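Housing and Interiors 361
Unit 4 Notes: Wood Floors and Moisture
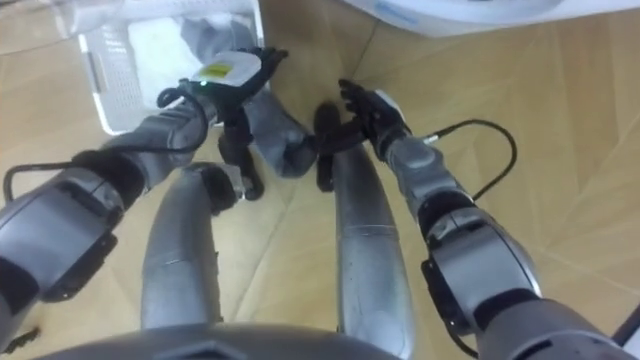 Wood takes in water from the air and gives it back until it matches the room around it. The amount it holds is called its moisture content, written as a percent of the wood's dry weight. A board gets wider as it takes in water and narrower as it loses it. Change along the length is so small that we ignore it in this course. A light wooden floor like the one in the photo at the top of these notes will show dark gaps in a dry winter sooner than a dark-stained one, so keep color in mind when a client complains about gaps. The gaps may be the same size in both houses.

Terms to know

Acclimation: leaving new boards in the room before they are installed, with the heating or cooling running as it normally would.
Cupping: the edges of a board sit higher than the middle. The usual cause is a wetter underside.
Crowning: the middle sits higher than the edges. It often follows when a cupped floor is sanded too early and then dries out.
Flat sawn and quarter sawn: two ways of cutting boards from a log. Quarter sawn boards move less across their width.

Worked problem

The Lanz house has a bedroom floor made of boards 81 millimeters wide. Assume a flat sawn wood that changes 0.3 percent in width for each one-point change in moisture content. The boards went in at 9 percent and drop to 6 percent by late winter.

Change in moisture content: 3 points
Change in width: 3 x 0.3 = 0.9 percent
Shrinkage per board: 81 x 0.009 = 0.73 mm

That gap is about the thickness of a credit card and will mostly close by summer. Do not fill it. Filler put in during winter gets squeezed out or crushes the board edges when the wood swells again.

Checking a floor on site

Take readings in several places, including near outside walls and by any plumbing. Write down the room temperature and humidity next to each reading. If the boards are over a crawl space, check the subfloor too. A large difference between subfloor and finished floor has to be dealt with before any sanding.

Reading for next time: Medve, chapter on subfloors. Skip the section on glue.

The problem set is due at the start of class. Show your units. Questions about grading go to Shaohua Qin, room 322.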